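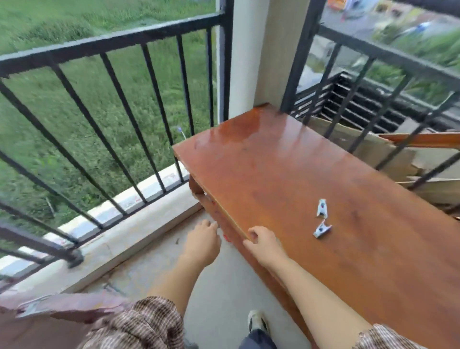
Water marks in a lacquer top, outdoor table: strip or spot repair?

Forum index > Finishing > Film finishes

nsalehi_omid
Posts: 59
Table with a glossy lacquered top, kept on a covered balcony since spring. Faint water marks, small scuffs, some darker patches of wear. The gloss at the far end is still good. I have no finish schedule for it. I would like to avoid stripping. Is a spot repair realistic on the darker patches, or do those mean the film is already gone?

Regards,
Omid Salehi

brackish_plane
First find out what the film is. Put a drop of denatured alcohol on a hidden spot, underside of the overhang if the finish wraps that far. Soft in a minute: shellac. No change: try lacquer thinner on a fresh spot. If it softens, it is nitrocellulose or an acrylic lacquer. If neither touches it, you have a catalyzed finish or poly and most of the advice below won't apply.

White marks are moisture in the film. Dark marks are usually moisture in the wood, and no amount of polishing will move them.

N. Chareonsuk
Moderator
Agree on the test. I disagree that dark always means wood. On red-toned furniture the color is often in a toner coat, and wear through the clear changes how the toner reads. Wipe the patch with mineral spirits. If it blends in while wet, you have dull or thin film. If it stays dark, brackish_plane is right.

nsalehi_omid
Posts: 60
Alcohol: no effect. Lacquer thinner: softened in a few seconds. With mineral spirits most of the patches disappear. One does not.

brackish_plane
Then it's lacquer. Clean it, scuff with 400, and spray the whole top with a retarded coat. Retarder lets the old film reflow and should release the white marks. Spot spraying a gloss top leaves a halo you will see from across the room.

tern_and_dado
Why lacquer again outdoors? It has poor UV resistance and it moves less than the wood does. Two years and it will check. I put Sestulance exterior varnish on a bench and it is still intact.

brackish_plane
Varnish over old lacquer is only as good as the lacquer. If he wants varnish he has to strip, and he said he doesn't want to.

tern_and_dado
He also said it lives outside. The finish will fail on a balcony whichever schedule you give him, so he may as well strip it once.

N. Chareonsuk
Moderator
Covered is a different exposure from open. How many hours of direct sun, and does rain blow in?

nsalehi_omid
Posts: 61
Sun until 10 am. Rain reaches it only with a strong west wind. I could bring it in by December.

N. Chareonsuk
Moderator
Then I would recoat and keep it covered when not in use. Order of work:

1. Wash with naphtha, two passes, clean rag each time.
2. Scuff with 400. Stay off the edges.
3. Color the one dark patch only if it still bothers you.
4. Two wet coats with retarder, humidity below 42 percent if you can get it.
5. Wait a week, then level with 2000 and finish at 4000.

tern_and_dado
4000 is a waste on something that gets plant pots put on it.

N. Chareonsuk
Moderator
It is gloss now. If he wants satin he can stop earlier.

nsalehi_omid
Posts: 62
No plant pots. I will try the retarder coat on the underside first and post the result.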